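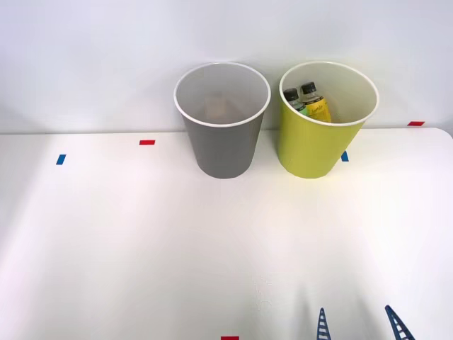
Gray for odds and ends, yellow-green for small bottles. Paper cups from Dekis on a white table.

FOR IMMEDIATE RELEASE
Tilport, 14 Feb 2018

Dekis brings colored paper cups to the counter, the desk and the bathroom shelf

Dekis, the Tilport paper goods company, is putting its first colored cups on sale this month. Two colors to begin with, gray and yellow-green. Same cup, same size, white rolled rim on both. Sold together in a sleeve called the Arnwood Pair and meant for keeping small stuff in one place. You can drink out of them too, of course, they are cups.

The idea came out of the December stock count at our Arnwood workshop. Labels, lids, corks, sample bottles, all over the packing table. Fadime Yalçınkaya, who runs product at Dekis, grabbed two cups off the test run and started dropping things in. One for the small loose bits, one for the bottles. By the end of the week every table in the workshop had a pair on it and people were asking to take them home.

"I wanted my table back," says Yalçınkaya. "We had trays, we had boxes, everything ended up at the bottom of the box. A cup you can look into. If it's full, you deal with it."

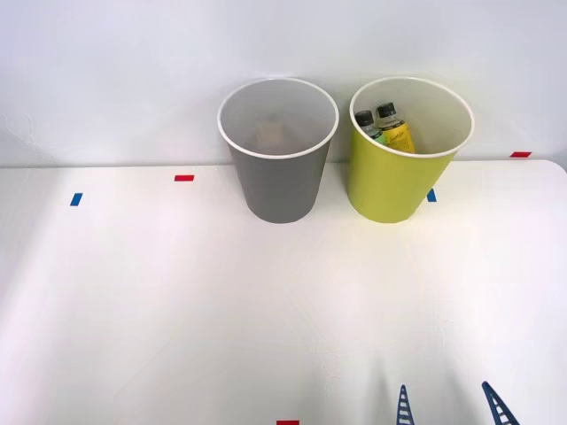 Deciding what goes where is the part people ask us about most. Our answer is short — tall things together, small things together, and stop there. Small bottles do well in a cup this size. Two of them lean on each other against the side, and the black screw caps poke up near the rim where you can get hold of them. A small block or a cork goes in the other cup, down at the bottom, and you can still look in and find it. Food flavorings, travel shampoo, craft paint, glue, whatever you have. Put the two cups at the back of the table and the front stays clear for working.

We sent trial sleeves out to homes in Tilport before setting the final colors. 644 people wrote back, more than we planned for, and our thanks to every one of them. Plenty of useful complaints in there. The first green was too dark and you couldn't tell it from the gray in a dim hallway, so it got brighter. The first rim was colored and showed every chip. It is white now. Somebody asked for handles. No handles.

Favorite uses from the replys: hair ties and nail polish. Screws and oil. Tea bags in one, sweetener drops in the other. Chess pieces that don't fit the box anymore. One teacher keeps chalk ends in the gray and will not say what is in the green.

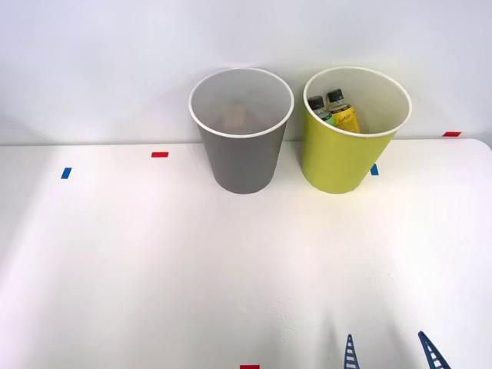 What you get

The Arnwood Pair is two cups, one gray and one yellow-green, plus a card with a few blank stickers if you want to label them. Tapered, so they nest when empty and take up next to no room in a drawer. White inside the gray one, which makes it easier to spot something small. Inside the yellow-green we went for pale as well, same reason.

A few practical notes from the workshop table:

Put the heavier thing in first. An empty cup is light and a bottle dropped in on a slant can tip it.
Keep them a finger's width apart. Easier to pick one up.
Caps on tight. These are paper cups and a leaking bottle will soften the bottom sooner or later.
Not for hot oil, not for candles. Please.
When a cup gets tired, swap it out and give the old one a last job. Seedlings, paintbrushes, bacon grease once it has cooled.

Larger sleeves for schools and offices are being looked at. No date yet. Same goes for other colors — we have had strong requests for red and we hear you.

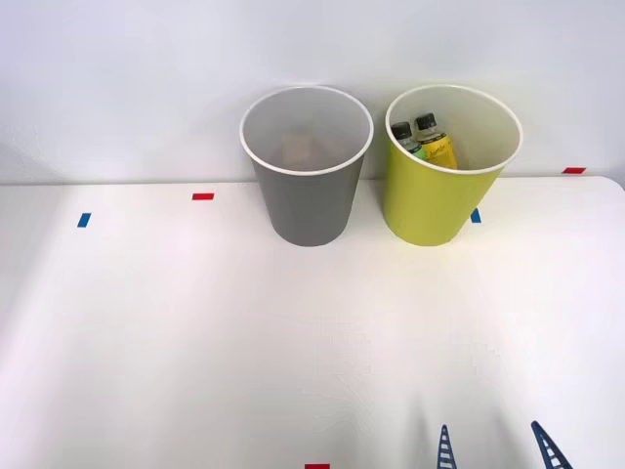 Where to buy

First run is some 600 sleeves, all packed by hand at Arnwood. They go on the shelf at Aydoğan, the kitchen and household store in Tilport, starting today, and at the Dekis counter at the front of the workshop. Aydoğan has a table set up by the door with a pair on it so shoppers can try their own bottles for size. Bring the one that always falls over.

Limit of four sleeves per customer while the first run lasts. Price is on the shelf tag and it is the same in both places. Online orders will open when the second run is printed, we would rather not promise a day. If you sent in a trial reply, your free sleeve is waiting at the Dekis counter under your last name. Bring the reply slip if you kept it, if you didnt, just tell us what you used the cups for.

"People keep asking if gray has to be the odds and ends one," says Yalçınkaya. "It does in my house. Do what you like in yours."

About Dekis

Dekis makes paper cups, plates and food wraps in Tilport. Small company, one workshop, mostly catering customers until now. The Arnwood Pair is our first product made for the home and the first with color on the outside.

Press contact

Fadime Yalçınkaya, Product, Dekis, Arnwood workshop, Tilport. Sample sleeves for reviewers on request, one per publication please. Call before coming by, the front counter closes for lunch and the bell is hard to hear over the cutter. Store questions, opening hours, stock and so on, go directly to Aydoğan.

END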